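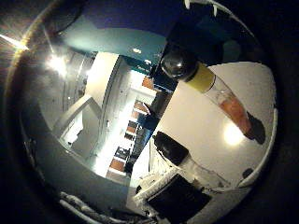

# Can it do the chores yet?

16 Feb 2018

I have kept this gallery page since October, when I began to visit the workshop in Stindcombe. My question was simple and I did not expect it to take so long: can a machine do the small jobs of a house or a shop floor, the ones we do without thinking? I am not an engineer. I clean and stock shelves for a living, so I look at these machines as I would look at a new colleague on the first day.

The short answer, for this winter, is "some of them, slowly". The longer answer is below.

**Fingers and a corridor, Stindcombe.** One finger has a yellow band under its grey cap and a dark tip at the far end. The corridor behind, with its shelves, is the sort of place where I would like to see such a hand do a full shift.

## What I have noted so far

**Shelves.** The people at Hondirach let their arm move 318 small boxes from a trolley to a shelf, and it dropped 2. This is better than me on a tired evening. But a person had to put the trolley in exactly the right place, and when one box was lying on its side, the arm waited for help. I asked if it could turn the box by itself. The answer was "next version".

**Towels.** Here I was disappointed. The machine needed 56 minutes for one basket of towels, and the last ones were more rolled than folded. A towel has no fixed shape — it is different each time you pick it up — and I had never considered how difficult this is until I watched a machine look for a corner.

**Wiping.** A table with nothing on it is no problem. A table with cups, crumbs and a newspaper is three jobs, and the machine must know which comes first. At Tiltcombe they solved this by having somebody clear the table before. I do not count it as solved.

**Cups.** I was most surprised by these. Sânziana Furtună has worked on gripping for many years, and she let me choose the cups from the kitchen cupboard myself. I took the ugliest ones. The hand lifted every cup I gave it and also put it down gently, which for me is the harder half. She told me that soft fingers forgive a bad aim, and hard fingers do not. I have thought about this sentence many times since.

**Cables.** Please do not ask. I have tidied cables in shops for years and I am also not good at it.

## What I think now

If the work is the same 300 times, the machine is ready, or nearly. If the work changes a little each time, a person is still quicker, and also cheaper. Most of my own working day is of the second kind: the wet patch by the door, the carton which somebody put back upside down, the customer who stands in front of the shelf I need.

I would gladly give away the lifting. I would keep the corners and the edges for now, because there I still see the dirt before any camera does.

## Next visit

I hope to return to Tiltcombe when they have their new hand, the one they call Satti. I asked to see it take damp washing out of a machine and hang it on a rack, with no person touching anything in between. They said yes to the washing and "we will see" to the rack.

Corrections to my English or to my facts are welcome. Please say which picture or which paragraph you mean.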